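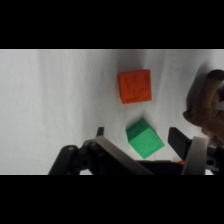
I've been putting off the equipment budget since June, so this month you get my thinking out loud (sorry, Shagufta Zaidi, I know you wanted a spreadsheet!).

Most of our bench work is still picking up small, light things and putting them down somewhere else, coloured cubes on a cloth more often than not, and our gripper copes with that well enough. What I'd like is a second one, so that we aren't stuck for days whenever the first is in bits on the side. Dorau and Lellix have both sent prices. Dorau want £1,000 for the gripper with the wrist camera mount included, and Lellix are cheaper until you add the mount, the cable and a spare set of fingers at £174. Then there's delivery on top, which I always forget.

My feeling is that we go with Dorau and keep £384 back for fingertips, screws and the bits that wear out first. I left that line off last year's plan and we were begging screws from the Hayat team by the spring.

Tredum have offered us a loan unit for 2 weeks if anybody wants to try theirs before we sign anything. I'm tempted – it has a wider opening, and we do keep reaching for bigger, softer objects. Shout if you'd use it, and send me your own wish lists too, however cheeky. I need them by September 16, 2019.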